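Chapter 3
Buying and Keeping Office Equipment

When Hortensia Ibarra took over the front office at Schnyder, a small firm that prints seed packets, she found that no one could say how old the desktop computers were. The invoices were in one folder, the repair slips in another, and two machines had no paperwork at all. Her first job was to make a list.

This chapter deals with equipment as a cost. Chapter 2 covered supplies, such as paper and ink, that are used up within the year. Equipment lasts longer, and its cost is spread over the years it is in use. This is called depreciation. The simplest method divides the purchase price, less any resale value, by the expected years of service.

Price is only part of the cost. A computer also needs power, software, and from time to time a repair. The manager has to decide whether a repair is worth paying for. Repair quotes usually list parts and labor separately, and you should compare the total with the value of the machine on your books.

Desktop computers with the side panel removed
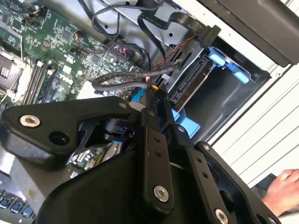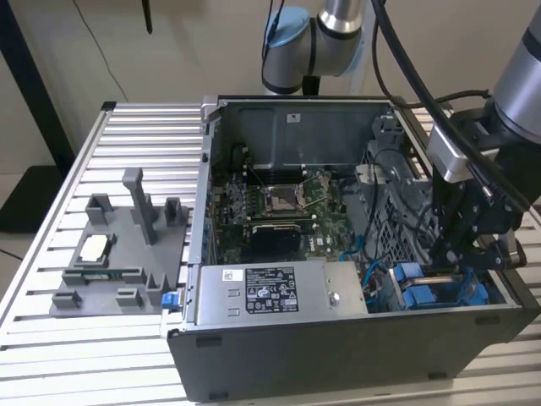
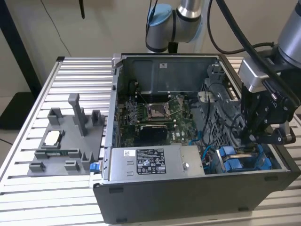
A written record makes the decision easier. For each item, Ibarra's register gives the supplier, the price, the date of purchase, and every repair. The entry for item 53 begins "10/08/2019, Bilska, desktop, front desk." Section 3.1 shows how to set up a register of this kind. Section 3.2 explains straight-line depreciation, and Section 3.3 covers disposal and resale.

Terms to learn: asset, book value, depreciation, register, salvage value, useful life.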